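What I Learned From Making a Budget for Small Grippers

12/10/23

This spring I was asked to make the equipment plan for our small automation corner. I have never made such a plan before. I am used to repairing things, and the prices were always a problem of another person. So I write down how I did it, maybe it saves one evening to somebody who must do the same.

The plan is for hand-held grippers, the tables where we use them, and all the small parts that wear out. We call the whole thing Niltdale, after the street where we first rented.
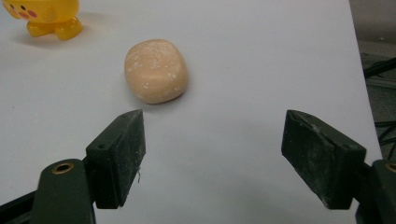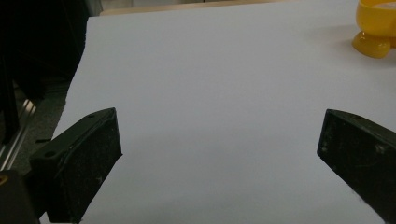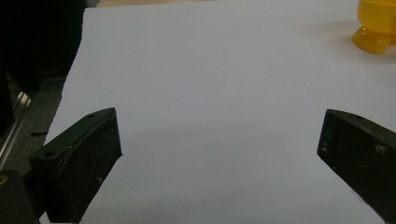

The pads are dark green, almost black, and in all three pictures they have pale specks on them.

Kovalchuk wrote to me after reading the first draft of this post: "You put the pads in the line for tools. They are not tools, they are like printer paper. Move them to monthly costs or you will ask for extra money every April." I moved them the same evening. It changed the plan more than anything else I did.

Before this remark my table had only two parts, what we buy at the beginning and what we buy if something breaks. Now it has three. The new part in the middle is for things which do not break but get tired. Pads are there, and screws, and cables, and the white sheets we put on the tables. I was surprised how long this list became when I walked through the room with a notebook.

The total I was allowed to spend is $2,088. It is a strange number because it was left from another order, and nobody wanted to round it. From this I put $800 for the second gripper, with its mount and the brass inserts. I asked for offers in two places. Climance gave a lower price but the delivery was 40 days, and the offer did not say if spare pads are included. I wrote to them twice about it. The second answer was that pads are "available", and this word can mean many things. Kedik was more expensive by $29 and they included one set of pads and a drawing with all the hole positions. I took Kedik. I am still not sure it was right, but with the drawing we can print a pad ourselves when we are waiting for a package.

Some notes about things I forgot in the first version:

Shipping. I had it as zero. I don't know why.

Table surface. I planned one good table and thought it is finished. But the color of the surface matters for our work, we want it plain and light, and a light surface gets dirty. A sheet of white paper costs almost nothing, a new tabletop costs a lot. I now plan for paper and keep the old tables one more year.

Objects. We need things to pick up, smooth ones, round ones, things with a strange shape. At first I had a line for a bought set of test objects, and the price made me laugh. Then I crossed it out. A stone and a plastic toy are enough for many days of work, and most people have both at home.

Cables. They are always too short or there are too many of them on the floor. I added a small amount for longer ones and for clips. If you only take one thing from this post, take the clips.

Time. This one is difficult. If I spend two days to change pads and look for the correct screw, it is not in any table. I tried to write my hours in April and I stopped after one week, so I have no good number to show. I left one empty row with the name "hours" and I hope that I will be more patient next year.

There was one more question, if we should buy a real robot arm now or wait. I compared the prices for a week and got very tired from it. Even a used arm would eat the whole budget, and after that there is the stand, the controller, the insurance, and a person who has time for it. With hand-held grippers two people can work at two tables on the same day, and if one gripper is waiting for parts the other one continues. So the arm is on a separate page with the title "later". I did not put a year on it.

What I still don't know is how many sets of pads to order at once. Kedik gives a better price for a bigger box, but if they change the design next year, the box stays on my shelf. For now I ordered a small box and wrote the date on the lid. When it is empty I will know how long it lasted, and I can put a true number in the middle part of the table.

If you have a plan like this and you order the same type of pads, please write me how often you change them. The comments are open, and I read them in the evening.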